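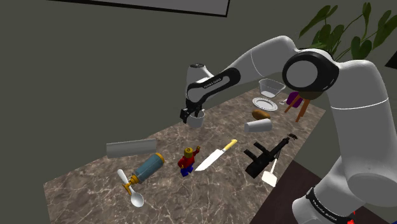

Flellon Dog Agility Club
Progress report to the Niazi Fund, second instalment
6/16/25

You asked for a plain account of what your money has done so far. It has bought a lot of rubber and a see-saw.

The old contact equipment went in March. The dog walk had been repainted so often that the paint was holding up the wood, and the A-frame had developed a creak that two of the collies treated as a start signal. Both have been replaced with aluminium ones with rubber surfaces, to the height and length in the current rules. We paid Jareck the full price for the dog walk and got the see-saw from them at a discount after they delivered the first one without a pivot. A see-saw without a pivot is a plank, and we already had several.

Spending to date stands at £1,021 on equipment and £816 on ground hire and insurance. The hire figure is higher than the one in our application because the landlord at the lower field put the rate up a fortnight after we sent it to you. We have covered the difference from the spring show, where the cake stall again made more than the entries did. 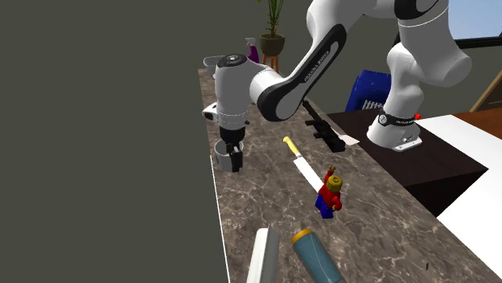
Training numbers are up. The beginners' group has filled and been split, with the small and medium dogs now running an hour before the large ones. This was meant to help with changing jump heights and has also cut down the shouting. The waiting list is mostly spaniels.

On competition, we said we would have a team ready for the regional qualifiers and we did. It came ninth. The first three rounds were clean and quick, and the last dog on the relay left the ring after the tunnel to look at a burger van. Her handler has asked that we call this a refusal in the report. The judge called it elimination, so we have gone with that. Individual results were better, with two dogs moving up a grade and one older dog, Nullus, winning the veterans' steeplechase at a speed he has never once shown in training.

The part that has not gone to plan is the lighting. We budgeted £700 for portable floodlights for winter evenings and have spent none of it. The first set we tried threw such hard shadows that the young dogs jumped them as well as the poles. A second supplier has promised a demonstration and then moved the date, and then moved it again. We would like to carry the money forward to the autumn, if you agree, and will send the new quote as soon as we have one.

Still to do before the next report: fix the gate, replace the weave pole base that the mower found, and run the judging course for members who keep telling us how they would have judged it. Nine have signed up, which was more than we had chairs for. Receipts are attached, apart from the one for the tunnel bags, which was eaten. The supplier is sending a copy.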